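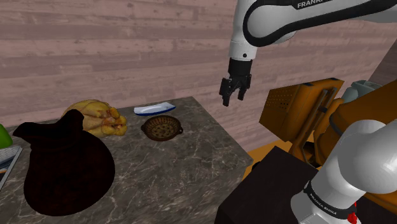 Can I still vote in the Ravwood primary if I moved across the county line in August?
Depends on whether you updated your registration before the cutoff. If you did, you vote at the new place. If you didn't, call the clerk in your old county, they'll tell you what ballot you can get.

Ravwood Politics Board > Elections > State Senate race, who's ahead?

millpond_dan
Sep 4, 2022
OK so the Q above gets asked every week, pinned it. On to the real thing. Anyone else think Pattinasarany has a shot at this seat? Drove through Nikley and Kuipers yesterday and saw her signs in yards that had the other guy's last time. Not a poll, I know.

hollis99
Signs don't vote. We said the same thing four years ago and lost Kuipers anyway.

tworiversgal
Who is Ningsih Pattinasarany?? Serious question, I just moved here. Mailer had her name and a phone number and that was it

millpond_dan
School board in Nikley, two terms. Ran the fight over the bus routes. Worked at the Trinow plant before it cut the second shift – that's most of her stump speech really.

cornfed_moderate
It's ALL of her stump speech. I went to the one at the Kuipers fire hall. Trinow, Trinow, Trinow. Not a word on property tax until somebody asked, and then she said she'd "look at it." My bill went up again. I'd like more than a look.

tworiversgal
ok thanks, that helps. both of you

hollis99
To be fair the incumbent hasn't said anything on property tax either. He's been in there long enough to have done something.

cornfed_moderate
He voted for the cap.

hollis99
He voted for the cap after it was already dead in committee. Easy vote. Go look at the date on it.

cornfed_moderate
A vote's a vote. And I'd rather have a guy who votes the right way late then one who won't tell me.

bess_on_fourth
Knocked doors in Ravwood this morning, 25 houses on my sheet. Lots of not homes. The ones who did talk wanted to talk about the road by the grain elevator and gas. One guy wanted to talk about his dog. Didn't hear the plant come up once, and I'm FOR her. Told the campaign that. We'll see if they listen.

millpond_dan
Ravwood isn't Nikley though. Half of Nikley had somebody at Trinow.

bess_on_fourth
Sure, but she already has Nikley. She needs Ravwood.

oldprecinct5
Been a poll worker a long time. Last time this seat was decided by under 2000 votes across the whole district and it was the towns nobody visited that did it. Kuipers turnout was lousy. If she gets Kuipers out she wins, if not forget it. Don't care what the signs say

hollis99
^ this. Turnout. Same as ever.

cornfed_moderate
Or people in Kuipers turn out and vote for the other guy. That's allowed too you know

oldprecinct5
It is. Seen it happen.

tworiversgal
is there a debate? I'd like to hear both of them before I pick

bess_on_fourth
One, in October, at the high school in Nikley. No date yet. His people are dragging there feet on it – they want it shorter and no audience questions.

cornfed_moderate
Source? Heard it was her side that wanted to move it.

bess_on_fourth
The woman from the library who is setting it up told me. She could be wrong, I wasn't on the call.

cornfed_moderate
So a rumor then.

bess_on_fourth
So is yours lol

millpond_dan
Let's keep it civil, I'll post the debate date in this thread when the library has it up.

tworiversgal
thx. will they stream it? I work evenings

millpond_dan
Will ask.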